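Rowlands Temper Log: README

4 min read
Print | E-mail

Hardness readings from small tool steel coupons, forged, quenched and tempered in the beginner and second-level classes at the Rowlands shop.
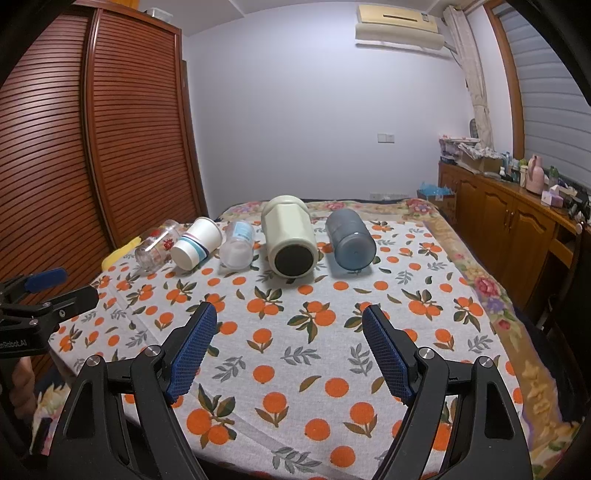 Tumbler, paper cup and bottles on the orange-print cloth.

What is in it

The log has 209 rows. Each row is one reading on one coupon. There are 58 coupons, and most of them were tested more than once, on different spots. The file is plain CSV with a header line and opens in any spreadsheet.

Files

temper_log.csv: the readings
coupons.csv: one row per coupon, with bar stock, student level and quench
notes.txt: remarks copied from the shop notebook, spelling left alone
puller.py: the script that builds the other files

Columns in temper_log.csv

coupon: the number stamped on the blank end
spot: edge, middle or tang
quench: oil or water
temper_f: oven setting in degrees Fahrenheit, blank if the coupon was left as quenched
cycles: how many times it went through the oven
hrc: Rockwell C reading
flag: see below

How the coupons were made

All coupons were cut from two bars, listed as Dekine and Isov after the yards that sold them. Students drew each one down by hand, normalized it in the forge and let it cool on the brick. Heat for the quench was judged by color and checked with a magnet. There was no thermocouple in the forge, so quench temperature is not recorded.

Tempering was done in a kitchen oven with a tray of sand on the middle rack. Five settings were used, the lowest being 300. An oven thermometer sat in the sand next to the coupons. If it disagreed with the dial, the thermometer reading went in the notebook and is the one in the file.

Scale was ground off both faces before testing. A coupon that rocked on the anvil of the tester was ground again or left out.

Flags

c: visible crack, found before or after testing
d: decarb suspected, surface ground once more and retested
r: reading does not match the others on the same coupon, kept anyway
x: number on the coupon could not be read with confidence

Rows flagged x should be dropped for most uses. Rows flagged r are real readings and we would rather you saw them.

Known problems

The Isov bar is short on water-quenched coupons. Several cracked and were thrown in the scrap bucket before anyone wrote the numbers down.

The tester was recalibrated in April. Earlier rows have not been corrected. The test block read a little low before that, and the notebook does not say by how much.

Student level is a guess for anyone who took both classes.

Running Puller

Puller reads the typed notebook pages in the raw folder and writes both CSV files. It needs Python 3 and nothing else.

python puller.py raw/ out/

It stops at the first line it can't parse and prints the line number. Fix the page and run it again. It overwrites whatever is in the output folder.

Use

Copy it, change it, teach from it. Please don't use these numbers to set a heat treatment for a tool you plan to sell. Test your own bar.

Corrections go in the issues list with the coupon number in the title.

Filed under: Blacksmithing, Heat Treating, Shop Data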